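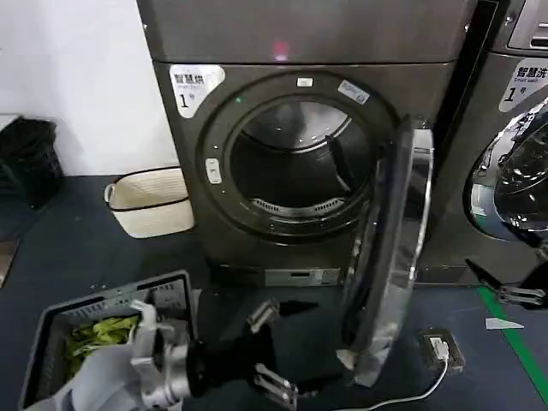 Laundry arm build, progress report 2
Ekow Aidoo, shared workshop bench 7

Goal for this term: get the two-arm rig to load the dryer from a basket on the floor. No folding, no sorting. Folding is next year's problem.

What got done in July. New finger pads on both grippers, wrist cable rerouted (it kept snagging on the elbow), Trerurik controller reflashed twice. Camera calibration redone after the head mount slipped. Wrote a small script, Flileo, that logs every grasp so I dont have to do it by hand.

Door is the hard part. Heavy ring, slippery rim, and the arm has to swing wide or it hits its own forearm. Grip near the latch side works best so far. Pulling from the bottom = slips off.

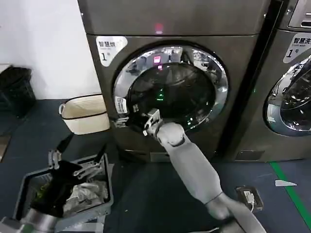
Page last changed: July, 14:20

One gripper on the lower left of the door rim, by the latch, the other over the bin. Thats the start pose I want for both arms, saves a move later.

Clothes: dark stuff is worse than light for the depth camera. Straps are a pain, fingers catch them and the whole garment comes along with it.

Still to do
- slow down the wrist near the door
- grip force is set at 500 in the config, units unclear, ask Takács
- second basket position
- write up the Sarura planner comparison, havent started teh graphs

Parts list and wiring go in the appendix, next upload.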